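스투나크 원격 시연 키트, 석 달 써 본 후기

주방 작업을 로봇한테 가르치는 일을 하다 보면 결국 조종 장비 이야기를 안 할 수가 없습니다. 저희 팀은 그동안 팔을 직접 잡고 끌어 주는 방식으로 시연을 모았는데, 하루만 해도 어깨가 뻐근해서 다음 날 마우스 잡기도 싫더라고요. 그래서 봄에 스투나크(Stunach)의 원격 시연 키트를 들였고, 이제야 좀 차분하게 쓸 말이 생겼습니다.

구성은 단출합니다. 손에 쥐는 조종기 하나, 발판 스위치, 손목 카메라 브래킷, 그리고 기록 프로그램인 파라(Farah). 설치는 설명서대로만 하면 되는데 브래킷 나사가 너무 작아서 저는 두 번이나 바닥에 떨어뜨리고 무릎 꿇고 찾았습니다(여분 나사 좀 넣어 주세요, 제발!). 처음 연결하고 좌표를 맞추는 데 15분 걸렸고, 그다음부터는 켜면 바로 됩니다.

조종감은 참 좋습니다. 방아쇠를 살살 당기면 손가락도 살살 오므라들고, 발판을 떼면 팔이 그 자리에 멈춰 주니까 조종기를 고쳐 쥐기도 편해요. 예전에 쓰던 다브톤(Davton) 조종기는 천천히 움직일 때 자꾸 툭툭 끊겼는데 이건 그런 게 훨씬 덜합니다. 같이 일하는 인드레크 제네 씨는 게임 패드보다 낫다면서 점심시간에도 안 내려놓더군요.

제일 많이 해 본 건 냄비 작업입니다. 뚜껑 손잡이를 잡아 들어 올리고, 옆에 내려놓고, 다시 덮는 것까지요. 지금까지 저장한 시연이 264개인데 그중 절반 넘게가 냄비라서, 이제는 집에서 찌개 뚜껑을 열 때도 접근 각도를 생각하게 됩니다.

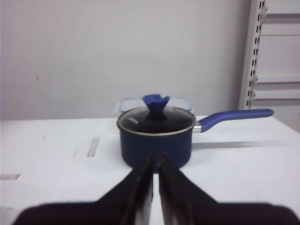
손목 카메라로 본 파란 편수 냄비. 유리 뚜껑 위의 손잡이는 위로 갈수록 넓어지는 모양입니다.

손목 시점은 잡을 물건이 코앞에 보여서 좋은데, 대신 손가락에 가리는 부분이 생깁니다. 이 각도에서는 냄비 아래쪽이 안 보이고, 뒤에 놓인 투명 용기도 윗부분만 겨우 보이지요. 그래서 저는 바깥쪽 카메라 화면을 옆에 하나 더 띄워 놓고 번갈아 봅니다. 파라에서 두 화면을 나란히 놓을 수 있긴 한데 창 크기를 저장해 주지 않아서 매번 다시 늘려야 해요. 사소하지만 매일 하면 은근히 짜증 납니다.

아쉬운 점을 더 적자면, 힘이 손으로 전해지지 않습니다. 뚜껑이 테두리에 걸렸는지 제대로 앉았는지를 눈으로만 판단해야 하니까 덮는 동작은 여는 동작보다 실패가 잦았어요. 이 부분만큼은 팔을 직접 잡고 가르치던 때가 그리웠습니다. 그리고 시연 하나를 지우려면 확인 창이 세 번 뜹니다. 실수로 지우는 것보다야 낫겠지만 세 번은 좀 많지 않나요.

고객 지원은 칭찬하고 싶습니다. 발판 신호가 가끔 늦게 들어와서 문의했더니 담당자 리나 다헤르 씨가 기록 파일을 받아 보고 다음 날 바로 설정값을 알려 주셨어요. 지연 보정을 200밀리초에서 낮추고 나니 한결 가볍게 따라옵니다.

혼자서 가끔 시연을 모으는 분이라면 굳이 살 필요까지는 없을 것 같고, 저희처럼 하루 종일 같은 동작을 반복해서 보여 줘야 하는 곳이라면 어깨 건강을 위해서라도 권합니다. 별점은 다섯 개 중에 네 개 드릴게요. 12월에 힘 전달 기능이 들어간 새 조종기가 나온다고 하니 그때 또 써 보고 글 남기겠습니다.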